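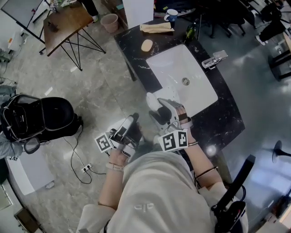
Pladell: Making a Five-Song Record in a Borrowed House
Final project report, Music and Sound Production
Mabli Rosser

Background

When I wrote my proposal last fall I said I wanted to make "a record that sounds like where it was made," and my advisor, Chie Hirano, wrote back one line asking where that would be. I didn't have a good answer then. I had a handful of songs on my phone, most of them hummed over a guitar with one string missing, and a vague feeling that I didn't want to record them in the campus studio, lovely as it is (and I do love it, I practically lived there my second year).

The answer came in the end from my aunt, who was going to be away from her house in Davelthorpe and needed someone to feed the cat. I said yes before she had finished the sentence. I named the project Pladell after the street the house is on, and by the time I noticed I was calling it that to everybody, it was too late to think of anything cleverer.

Writing and pre-production

I started out with 19 sketches. Chie and I listened to all of them in one long afternoon, with a pot of tea that went cold, and she asked me to put my hand up whenever I felt bored by my own song. I put my hand up a lot! Five sketches survived. Two of them, "Dilard" and "Low Field," were nearly finished, and the other three had choruses but nothing you could fairly call a verse.

I wrote the missing verses in the mornings, before I had talked to anyone, and I would recommend this to other students. "Räsänen" is named for the piano teacher in the song, an old man I made up on a train ride, and it went through 15 sets of lyrics before I went back to the second one and changed a single word.

Recording

I recorded for most of June. The drums went in the hallway, the vocals in the upstairs bedroom with the closet open behind me, and the piano had to stay where it was, in the front room next to a very talkative radiator. I tried moving the microphones closer to get rid of the knocking, and then farther away, and in the end I tuned the opening of "Low Field" to the rhythm of it, and that is the part people ask me about most.

My biggest mistake was keeping everything. By the second week I had so many takes of the lead vocal on "Dilard" that I couldn't tell them apart, and I spent two whole days picking between them when I could have been singing. After that I gave myself 4 takes per song and deleted the worst one before bed.

Mixing and release

I mixed back on campus, on headphones first and then on the big monitors, where I found out that my bass guitar was much louder than I had believed. Chie sat in for "Räsänen" and talked me out of a string part I was very fond of. She was right, though it took me a month to say so to her.

The songs went online with no press and one post from me. They had 3000 plays by the time I began this report, mostly for "Low Field."

What I would change

I would book a drummer earlier, and I would write down my microphone positions every night, even when tired. I would also like to try the string part again, somewhere else, on a song that has room for it.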